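We use cookies to remember your settings and to count visits. Accept | Manage choices

Small Glass Bottles: Storage, Orientation and Rinsing in a Shared Kitchen
Speaker notes, Umurel storage workshop, Flirnoveck

Slide 1 -- Title
Leave this up while people come in. Check that the handout is on the chairs. Start on time even if the back row is thin; the session before us usually runs over and the late group can pick up the first two slides from the handout.

Slide 2 -- Scope
Small glass bottles only: sauces, extracts, syrups, oils, vinegars. Anything that fits in one hand with the fingers closed. Jars are a separate talk, and most of what I say about necks does not apply to them. Plastic is out of scope.

The kitchen I worked from serves 18 people on a shared rota. At the start of the project the bottle shelf was 24 inches deep, and the bottles at the back were the oldest. Say this slowly. Shelf depth comes back on slide 5.

Slide 3 -- Parts of a bottle
Go over the terms once so I can use them later.
Mouth: the opening itself.
Finish: the glass around the mouth, including the thread or bead the cap grips.
Neck, shoulder, body, heel, base: top to bottom.
Most household problems are at the finish. Dried product builds up on the thread, the cap stops seating, and the bottle leaks the first time it is laid down. Wipe the finish with a damp cloth before the cap goes back on. A dry paper towel leaves fibers in the thread.

Slide 4 -- Upright or on its side
This is the slide people ask about, so allow time.

Upright is the default. The cap liner stays clear of the contents, the label faces out, and the footprint is small. The weak point is stability. A narrow bottle with a high shoulder tips easily when its neighbor is pulled out, and one tipped bottle in a row tends to take the next one with it.

On its side gives better use of a shallow drawer. It needs three conditions: a cap that seals, a liner that tolerates contact with the contents, and something to stop rolling. Round bottles roll every time the drawer opens. A folded towel works. A ribbed mat works better and can be washed. Vinegar should stay upright if the cap is metal.

Never store an open bottle on its side, even one that looks finished. Thick contents cling to the wall and move later.

Slide 5 -- Shelf depth
We cut the usable depth to 8 inches with a batten screwed to the shelf, and put paper goods behind it. That gave one row of large bottles or two rows of small ones. Retrieval got easier. Capacity went down, and a few people complained, correctly, that the paper goods were now hard to reach.

If someone asks about turntables: they work for squat bottles. Tall ones catch on the shelf above when they lean. I have no numbers on this.

Slide 6 -- Labels
Two kinds of label matter here, the printed one and the one you add. Put the added label on the shoulder if it is flat enough, otherwise on the cap. Write the month opened. "December" is enough; the exact date was left off so often that we dropped it from the rules.

A label hides the fill level. With dark glass or dark contents you have the same problem with no label at all. Hold the bottle to a window, or judge by weight. Weight is more reliable once you know what the empty one feels like in the hand.

We used Rira tape for the added labels. It comes off in warm water without residue on plain glass. On textured glass it leaves a line along the edge.

Slide 7 -- Draining
The order is: cap off, finish wiped, bottle inverted over the target container, then laid on its side and turned by hand. The turning step is the one people skip. With a sharp shoulder, some product stays in the angle between shoulder and neck when the bottle is upside down, and turning it sideways lets that run toward the neck.

Work over a clear, pale surface if you have one. Drips show up against it and can be wiped before they set. Keep labels facing the hand that holds the bottle, so the mouth end stays clean and unobstructed.

Syrups: stand the bottle in warm tap water first, 40 seconds, cap on. Dry the outside before you pick it up. 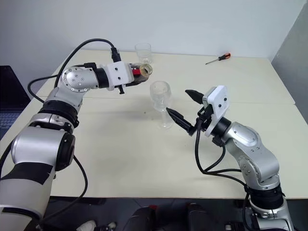 Fig. 1. Small glass bottle held on its side over the work table, mouth uncapped and pointing right.

Talking points for the figure. The bottle is held on its side, with the rim in view. The mouth is open, so this is a position for draining or inspection and never for storage. The interior looks dark from the mouth end, and from this angle I would not try to say how full a bottle is. Refer back to slide 6.

Slide 8 -- Rinsing
Fill a quarter of the way, cap on, shake, empty. Repeat until the water runs clear. Small rinses remove more than one large one for the same volume of water.
Oil needs detergent in the first rinse.
Use a bottle brush only if the mouth takes it without force. Forced brushes lose bristles, and the bristles stay in the heel.
Dry upside down on a rack with the mouth off the surface. A bottle set mouth-down flat on a towel traps moist air and is still damp the next morning.

Slide 9 -- Reuse or recycle
Check the finish with a fingertip through a cloth. Any chip at the rim and the bottle goes out. Check the liner by smell. Liners hold odor long after the glass is clean; replace the cap and keep the bottle. Sánchez supplied our replacement caps. Measure the neck before ordering, and take the old cap along if you buy in person.

Slide 10 -- Questions
Likely ones:
Dishwasher? Yes for plain glass, top rack, but narrow necks get very little spray inside.
Corks? Upright, cool, and replace them when they crumble.
Pour spouts? They do not seal. Take them off overnight.
Leave the dimensions slide up for people copying it down.

Related
Jars and lids: matching what you have
Drawer liners compared
Shelf battens, with cutting list
Removing label adhesive from glass

Contact | Copyright Umurel workshop notes | Back to top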